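Home | Film | Television | Streaming | Deals | Podcasts | Subscribe

The Screen Desk Newsletter
6/1/24

Who gets paid when a magazine story becomes a series

By Haf Prothero

Two readers wrote in after last week's issue to ask the same thing. When a production company buys the rights to a magazine article, what has it bought? The facts in the article are public. Anyone can read the court filings and anyone can call the people involved. So why pay?

I spent some of this week on that question with Themba Mthembu, who handled article options at Pumora for six years and now does the same job for writers on the other side of the table. He has read more option agreements than anyone I know, and he was willing to go through a typical one line by line, as long as I left out the names of the parties.

The starting point is that facts can't be owned. If a woman in Ohio ran a fake adoption agency for a decade, that happened, and a studio can make a movie about it without asking the reporter who found out. What the reporter or the magazine owns is the writing: the order in which things are told, the descriptions, the sentences. A screenwriter who lifts a scene as it was written has a problem. A screenwriter who reads the trial transcript and builds a scene from it usually doesn't.

In practice companies pay anyway. Mthembu said there are a few reasons for this and that the first is insurance. A production needs errors and omissions coverage before a distributor will touch it, and the insurer wants to see where the story came from. A signed option on a published, fact-checked article is a clean answer. A folder of notes from a researcher can be made into a clean answer, but it takes longer and the premium may go up.

The second reason is access. A reporter who has spent a year on a story has notebooks, tapes and phone numbers. Most agreements now include some kind of consulting clause that requires the writer to hand over research that didn't make it into print. Writers often sign this without thinking about sources who talked on background. Mthembu tells his clients to strike it or narrow it so that it covers only material the source has agreed to share.

The third is competition. Buying the article doesn't stop a rival from making a project about the same events, but it does tell agents and actors which version is further along. Gikasus and Radebe both went after the same ferry fraud story in December, and only one of them had the article. The other version hasn't been officially dropped. No one attached to it has mentioned it since.

How the money works

An option is a rental. The company pays a small amount to hold the rights for a fixed period, often 12 or 18 months, and has the choice to buy them outright before the period ends. If it doesn't, the rights go back to the owner, who can sell them again and keep the first payment.

The small amount can be very small. Mthembu has seen options from established companies come in at $500. He has also seen that same figure offered to a writer whose story had been shared so widely that her inbox stopped working. She turned it down and signed with Fullon a week later for a good deal more.
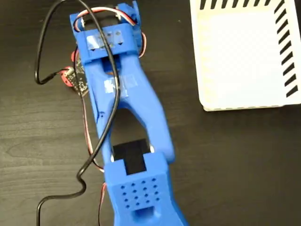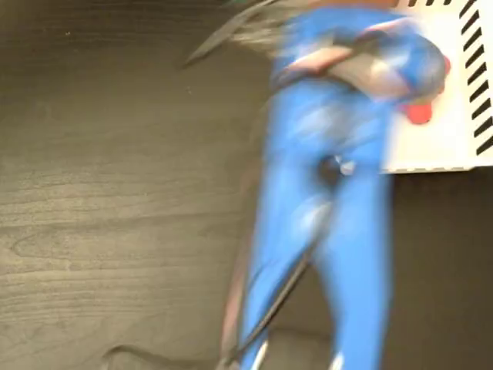
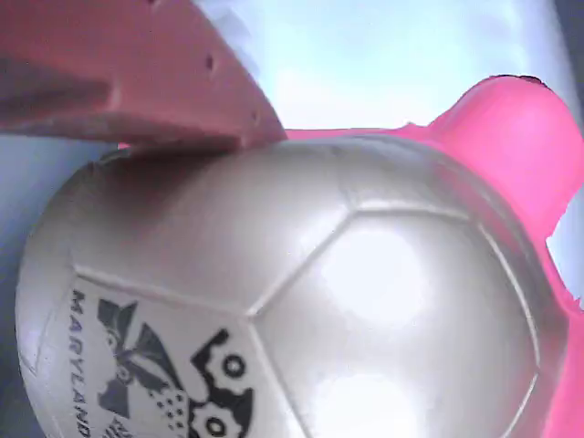 The purchase price is the number that gets reported, and it is the one the writer is least likely to see. It comes due when the project goes into production, usually on the first day of principal photography. Most options never get there. Of the 23 article deals Mthembu worked on at Pumora, 2 were shot. One of those has come out.

For a series, there is normally a purchase price tied to the pilot and then a per-episode royalty. Writers should look at whether the royalty continues past the first season. Some contracts define the work as "the initial season," and a second season that moves to new events may pay the original writer nothing. Whether that is fair depends on how much of the second season still rests on the article. The contract rarely goes into it.

Who signs

Staff writers at magazines usually don't own their stories. The publisher does, and the publisher makes the deal. Many have a policy of sharing the proceeds, and the split varies a lot. Freelancers used to keep film and television rights as a matter of course. Over the last several years more of the standard contracts have asked for a piece of them, or for the right to negotiate on the writer's behalf.

Mthembu's advice to freelancers is to read that clause before filing the story, when there is still some room to talk. Once the piece is out and the phone is ringing, the contract is already signed and the publisher's lawyers have no reason to reopen it.

I asked him what a good clause looks like. He said he would accept one in which the publisher takes a minority share, the writer has approval over the buyer, and the rights come back in full if no deal is made within a set time. He said the approval is the item people give away too easily. A writer who has promised a source that the story will be treated with care can't keep that promise if someone else picks the company.

The people in the story

Then there are the subjects and the witnesses, who are often surprised to find out that an article about them has been sold. They don't have to be paid. Companies pay them when they want cooperation, and they do it through a separate contract called a life rights agreement.

The name is misleading. A person doesn't own the facts of his or her life in a way that can be handed over. What the agreement does is promise that the person won't sue for defamation or invasion of privacy, and will talk to the writers and maybe to the cast. In return there is a fee, and sometimes a consultant credit.

For a supporting player — the neighbor, the coworker, the former roommate — this can be an odd position to be in. She may be the warmest character in the article and the one an actor most wants to play. She may also be offered less than the person who committed the fraud. Mthembu said he has seen this happen, and that it comes down to who could cause trouble in court.

When the subject has been convicted of a crime, state law may come into it. Many states have some version of a rule meant to keep offenders from profiting from accounts of what they did, and these work in different ways. Some require that victims be notified so they can go after the money. Others have been cut back by the courts. A production's lawyers will usually hold off on payment until they know which rule applies.

Podcasts

A reader in Tucson asked whether podcasts are handled the same way. Mostly they are, with one difference. A podcast has recorded voices in it, and a release signed for audio may not cover a scripted version or the use of the tape in a documentary. Producers who think there is any chance of a sale have started using broader releases from the beginning. People being interviewed should know that this is what they are being handed. It is fine to cross out the part about "all media now known or hereafter devised" and see what the producer says.

There is also the question of who counts as the author. An article has a byline. A podcast has a host, a producer, an editor and sometimes a reporter who did the first round of calls and then left. If the company's paperwork is in order, none of this matters to the buyer. If it isn't, the sale can stall for months.

Next week I'll get to the mail about reality show reunions, including the long letter on seating order. If you have been through an option, as a writer or as someone who was written about, and would be willing to talk, reply to this email. I won't use your name without asking.

You are receiving this newsletter because you signed up on our website. To change how often you hear from us, visit your email preferences. By continuing you agree to our use of cookies.

Recent issues
What a showrunner does in the months before filming
Fullon moves its fall dramas to a weekly release
Why so many limited series get a second season
Reading the credits: "based on" and "inspired by"
Radebe closes its unscripted division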